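Domlow 테이블 상판은 상판만 따로 판매하는 제품입니다. 다리와 프레임은 포함되어 있지 않으며, 쓰던 다리에 얹거나 Terell 다리 세트를 함께 주문해 조립할 수 있습니다. 식탁, 책상, 작업대로 두루 쓰입니다.

## 제품 개요

- 제품명: Domlow 상판
- 소재: 원목
- 색상: 내추럴(밝은 톤) 단일
- 두께: 18mm
- 마감: 무광 오일 2회 도포
- 보증: 2년
- 제작처: Czerwiński 목공소
- 출고지: Tristport 창고

폭과 길이는 주문서에 밀리미터 단위로 적어 주십시오. 재단은 주문이 확정된 뒤에 시작합니다. 재단이 시작되면 치수를 바꿀 수 없으므로 놓을 자리를 먼저 재고, 벽에 붙여 쓸 경우에는 걸레받이 두께까지 확인하시기 바랍니다. 모서리는 직각이 기본이고, 둥글게 가공하려면 주문서의 모서리 항목에 표시하면 됩니다. 네 모서리 중 일부만 가공하는 것도 가능합니다.

## 색상과 나뭇결

밝은 색 목재를 착색 없이 그대로 씁니다. 염료나 유색 오일은 바르지 않습니다. 같은 상판 안에서도 크림색에 가까운 부분과 조금 더 노르스름한 부분이 섞여 있고, 가는 결이 길게 이어지다가 물결처럼 휘는 구간이 나오기도 합니다. 결의 모양은 판마다 다르며 지정해서 주문할 수 없습니다. 두 장을 나란히 붙여 쓸 계획이라면 한 번에 주문해 주십시오. 색이 비슷한 판으로 골라 출고합니다.

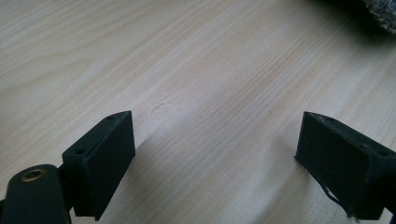
오일 마감은 도막이 두껍지 않아서 손으로 만지면 나무의 질감이 남아 있습니다. 대신 유광 도장 제품보다 긁힘과 얼룩에 약합니다. 도자기 그릇의 굽이나 금속 물건을 끌면 자국이 생기므로 들어서 옮기는 편이 좋습니다. 창가에 두면 시간이 지나면서 색이 조금 짙어집니다. 매트나 화분을 한자리에 오래 두었다가 치우면 그 자리만 밝게 보일 수 있는데, 나머지 부분과 같이 빛을 받으면 차이가 점차 줄어듭니다.

옹이가 큰 판은 선별 과정에서 제외합니다. 작은 옹이, 가는 무늬, 결을 따라 난 색 차이는 교환 사유에 해당하지 않습니다.

## 설치

상판 아랫면에는 구멍이 뚫려 있지 않습니다. 다리 위치를 정한 다음 연필로 표시하고 직접 뚫어야 합니다. 나사는 상판 두께보다 짧은 것을 쓰고, 드릴 날에 테이프를 감아 깊이를 표시해 두면 윗면까지 뚫리는 일을 막을 수 있습니다.

Terell 다리 세트를 같이 주문하면 고정판과 나사가 들어 있습니다. 고정판의 구멍은 타원형입니다. 나무는 계절에 따라 폭이 늘고 줄기 때문에 나사를 구멍 한가운데에 맞추고, 끝까지 힘껏 조이지는 마십시오. 다른 회사의 철제 프레임에 얹을 때도 원형 구멍보다 긴 구멍이 있는 브래킷을 권합니다.

조립 전에는 포장을 풀어 평평한 곳에 눕혀 두십시오. 세워 두거나 한쪽 면만 바닥에 밀착시킨 채로 오래 두면 휠 수 있습니다. 바닥 난방을 하는 방에서는 각재를 받쳐 바닥에서 띄워 두어야 합니다.

## 관리 방법

평소에는 물기를 꼭 짠 부드러운 천으로 결 방향을 따라 닦고 마른 천으로 한 번 더 닦습니다. 물이나 커피를 흘리면 바로 닦아 내십시오. 알코올, 표백제, 연마제가 든 세제는 쓰지 마십시오. 매직 스펀지도 오일 층을 깎아 내므로 쓰지 않는 것이 좋습니다.

뜨거운 냄비나 주전자 밑에는 받침을 깔아야 합니다. 젖은 컵 자국이 연하게 남았다면 하루 정도 말린 뒤에 상태를 보고 손질하면 됩니다.

얕은 긁힘은 집에서 손볼 수 있습니다.

1. 표면의 먼지를 닦고 완전히 말립니다.
2. 고운 사포로 결 방향을 따라 가볍게 문지릅니다.
3. 가루를 닦아 낸 뒤 목재용 무색 오일을 얇게 바릅니다.
4. 남은 오일은 마른 천으로 닦고 하룻밤 둡니다.

한 곳만 갈면 주변과 색이 달라 보일 수 있으니 조금 넓게 작업하십시오. 오일이 묻은 천은 뭉쳐 두면 저절로 열이 나서 불이 붙을 위험이 있습니다. 물에 적신 다음 펼쳐 말려서 버려야 합니다.

## 배송과 반품

상판은 모서리 보호대를 대고 골판지로 싸서 보냅니다. 긴 제품은 승강기에 들어가지 않는 경우가 있으므로 주문 전에 승강기 안쪽 높이와 복도 폭을 재어 주십시오. 계단 운반은 별도 신청 항목입니다.

받은 날 포장을 풀어 윗면과 모서리를 확인하고, 파손이 있으면 포장재를 버리지 말고 사진과 함께 연락해 주십시오. 운송 중 파손된 제품은 같은 치수로 다시 제작해 드립니다. 주문 치수로 재단한 제품은 단순 변심으로 반품할 수 없습니다. 구멍을 뚫었거나 사포질을 한 제품도 마찬가지입니다.

색상 확인용 견본은 한 변이 200mm인 정사각형 조각이며 상판과 같은 오일로 마감되어 있습니다. 견본은 장바구니의 ‘견본’ 항목에서 신청할 수 있고, 상판을 주문하면 견본 값을 결제 금액에서 빼 드립니다.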